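Guides > Skatano Roll of Service > Entering Casualty Records

Section 4. Adding a casualty record

Use this section when you have a name and a date of death and want to place the person in the daily roll. If the person is already in the roll, go to Section 5, Correcting a record. The instructions apply to the Trurunport and Fleden collections. The Costa collection of naval losses uses a different form, described in Section 7.

Before you start

Have the source open beside you. A medal card, a register page or a newspaper notice is enough to begin a record, but a record can't be published on a newspaper notice alone.

4.1 Check for duplicates

1. Open the Search tab and type the surname only. Leave the first name blank.
2. Set Spelling to Loose. Battalion clerks wrote names as they heard them.
3. Read every result with the same regiment or a death date within 17 days of yours.
4. If nothing matches, select New Record.

Note: Searches return no more than 800 names. For a common surname, add the regiment before you search.

4.2 Enter the person

1. Type the surname, then all given names in full. Do not enter nicknames here.
2. Choose the rank held at death. Put acting and temporary ranks in the Rank Notes box.
3. Choose the regiment or corps, then the battalion. If the battalion is unknown, choose Not Stated.
4. Enter the age only if a source gives it. Do not work it out from a census.

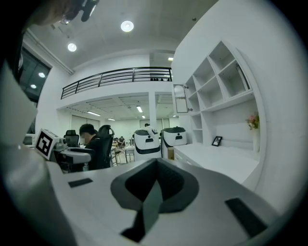 Office interior with recessed ceiling lights.

4.3 Enter the death

1. Type the date as day, month, year. For a date range, use the last day and tick Range.
2. Choose one cause: Killed in Action, Died of Wounds, Died of Sickness, Accident, or Lost at Sea.
3. Enter the place as it is spelled in the source. The modern name goes in the second box.
4. Add the cemetery or memorial, with plot and row if you have them.

Caution: Don't change Died of Wounds to Killed in Action on the strength of a family letter. The two are counted separately in the yearly tables, and a published change can be undone only by an editor.

4.4 Link relatives

Brothers, fathers and sons who also served can be linked from the Family tab. Enter the other man's record number — not his name — and pick the relationship. The link shows on both records after saving. The Fleden collection has 1,931 records and Trurunport has 2,695, and links work across the two.

4.5 Save and submit

1. Select Save Draft. Drafts are visible only to you.
2. Fill in at least one source line, including the page or card number.
3. Select Submit. The status changes to Waiting.

Records returned with a question mark need a second source. Add it on the Sources tab and submit again. The record keeps its original number.

Section last revised November 10, 2021.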